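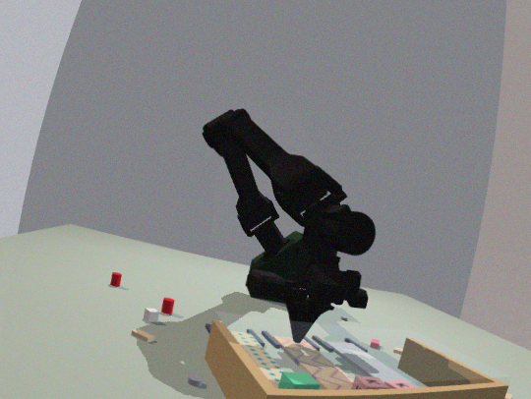 I'd been trying to pin down the woman who runs the Craddock community choir since April, and when she finally said yes it was on one condition - I had to sit in on a rehearsal first. "And you have to sing," she told me over the phone. "No lurking up the back."

So I sang. Badly! Then we walked over to the bakery and talked for far longer than either of us had planned.

She started the choir 14 years ago, after moving from Multby for a job at the hospital. She didn't know a soul. "I put a card up in the laundromat that said 'Do you like singing?' and my phone number. Nine people turned up. Two of them thought it was karaoke, but they stayed anyway."

There are 152 members on the books now, though she reckons you'd never get them all in the hall on one night, especially in footy season. There's no audition and you don't need to read music. I asked if that ever drives her mad.

"Oh, the tenors drive me mad," she said. "But that's tenors. I had a fella who sang one note for the whole first year. Lovely note. We wrote it into things."

Her favourite part of the year is the bus trip to Drirnico, where the choir sings in the old wool store. Last time they sold 1,359 tickets across the weekend, and she still looks a bit startled when she says it. "I rang the box office back to check. I thought they'd read me the postcode."

What about the nerves? She laughed and broke her scone in half. "I'm sick as a dog before every concert. I stand behind the curtain and eat dry crackers. Then somebody's zip gets stuck and I have to go and deal with that, so I forget to be scared."

They're working on a set of river songs at the moment, including one about the Clirum that her grandmother used to hum while doing the ironing. She only ever knew half the words, so the altos have made up the rest (I've heard them, and I can't print the second verse).

Rehearsals are Tuesdays at seven in the Craddock hall. Bring a water bottle and a cushion - the chairs are dreadful.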